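Keeping coffee beans in a double-walled glass cup on the table
Shemweta Kitchen Help > Coffee and tea

Derton_Lane, 2024-06-10

Hello all. I moved to Bratport in April and my new kitchen has very little cupboard space. I keep my beans for the day in a glass cup with double walls and take them with a spoon into my mug, then from the mug to the grinder. My bag is 225 g and it stays closed. Is the glass bad for the beans? And I always lose some beans on the table — is there a better way?
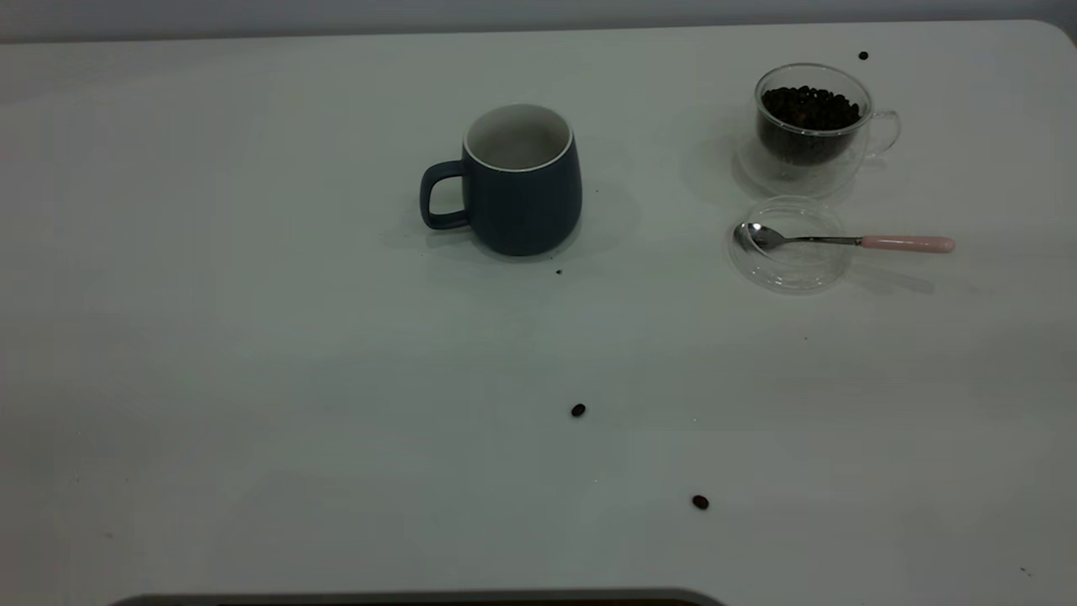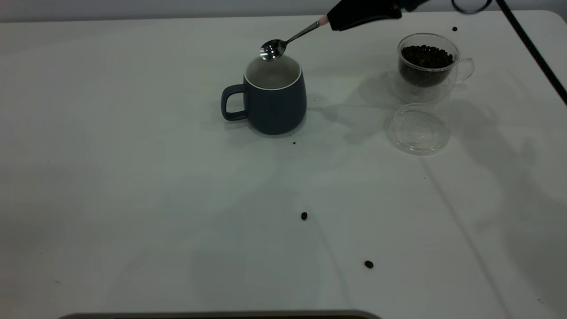
The glass cup with the beans, and the blue mug.

pleltard_fan

Glass is fine but light is not good for beans. For one day you will not taste it. For a week, I think yes. Put out 15 g in the morning, that is one mug for me, and leave the others in the bag. Your cup is filled nearly to the top, so of course the beans jump out when the spoon goes in. Fill it half and the problem is mostly gone.

mokka418

Just pour them, why a spoon

Bratport_Beans

I agree with the first reply. I would add that a double wall keeps a drink warm, but it does nothing for dry beans, so any small jar with a tight lid is also good. If you like the spoon, hold the cup close to the mug — the way is shorter and fewer beans fall down.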